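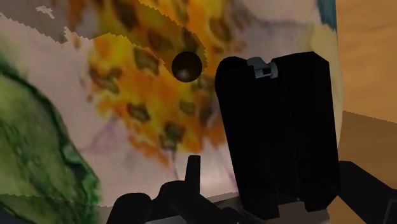
3.2 How households came to choose their table linens

Before we turn to the survey results, it helps to say a little more about the homes we visited and the way people in them talked about cloth, because so much of what follows depends on it. We had gone into the Dallance interviews expecting to hear mostly about price and washing. We did hear about both of those, at length and with a good deal of feeling, but what people really wanted to tell us about was where a pattern had come from and who had liked it first.

The full sample was 290 households, of which 134 lived in the older streets near the Dallance market and the rest in the newer blocks up toward Betau. All of them filled in the written form. From these we asked 59 to sit down with one of us for a longer talk, usually at the kitchen table and very often over something to eat, and we are grateful for every one of those afternoons (and for the quince jam, which traveled home with the second author). The talks were recorded with permission, typed up in full, and read separately by both of us before we compared our notes. Where we disagreed on how to sort an answer we went back to the typed pages together, and in a handful of cases we left the answer unsorted, feeling that it would be unkind to the speaker to force it.

Three terms need explaining. By "everyday cloth" we mean whatever is on the table on an ordinary morning, including oilcloth and bare wood, which several people told us firmly was a choice like any other. By "company cloth" we mean the one that comes out when guests are expected. By "kept cloth" we mean a piece that is stored and hardly ever used, usually inherited, and in some homes never unfolded except to be aired in December. These are our own labels. The people we spoke with had far better ones, and we have kept as many of them as we could in the quotations.

Kandpal's earlier work in the hill towns (Kandpal, chapter 4) suggested that floral patterns pass down through families more faithfully than checks or stripes do, and we were curious whether that would hold in a market town where a new cloth is cheap and easy to come by. On the whole it did, though in a looser way than we had supposed. Daughters and sons seldom bought the same print as their mother had. What they bought was something they felt to be near it: the same yellow, or the same size of bloom, or simply "a big flower, because we always had a big flower," as one woman on the market side put it. Her own mother, who was listening from the next room, called out that it had been a small flower, and there followed a long and very cheerful argument that fills four pages of our notes.

Figure 3. Floral surface design in yellows and oranges, painterly in style.

Painterly prints deserve a word of their own. In the form we offered four kinds of floral: the small repeated sprig, the bordered garland, the botanical drawing with its stem and leaves, and the loose, brushy sort in which one color runs into the next (Figure 3). We had thought of this last kind as the modern one, and we had expected it to be favored by younger households. Age made very little difference. What did seem to matter was light. People whose kitchens faced north spoke of the brushy prints as warm, or as company, while people with bright kitchens were more likely to find them "too much before breakfast." We did not measure the light in any of the homes and would not want to lean on this too heavily, but it came up so often without our asking that we have added a question on it to the next round.

The shopkeepers gave us another side of the story. Khalil Karam spent most of two winters at the back of the Ghoneim drapery, where the owners were good enough to let him sit with his notebook between the bolts and the button drawers. He noticed that customers who came in for a company cloth nearly always touched it before they looked at the whole of the pattern, and that they often carried it to the door to see it by daylight. Customers for everyday cloth did neither. They tended to ask for a length by color ("the orange one, the same again") and were out on the street within minutes. The Zilby shop across the square, which sells cloths ready hemmed and folded, saw much less touching, and its customers returned more of what they bought, a point the owner raised himself with a rueful shrug.

It would be easy to make too much of all this. A cloth is bought for many reasons at once, and a person asked to give one reason will kindly give one, even where there were several or none. We tried to allow for that by coming back to the question later in each talk in different words, and the answers did shift. A woman who had first told us that she chose her cloth because it hid stains told us an hour later that it reminded her of the seat covers in her uncle's car. Both are entered in our tables, under separate headings, and the reader will find that the column totals in Table 5 come to more than 300 for this reason.

3.3 Washing, mending, and giving away

Nearly every home had a rule about who was allowed to wash the company cloth, and the rule was nearly always older than the cloth.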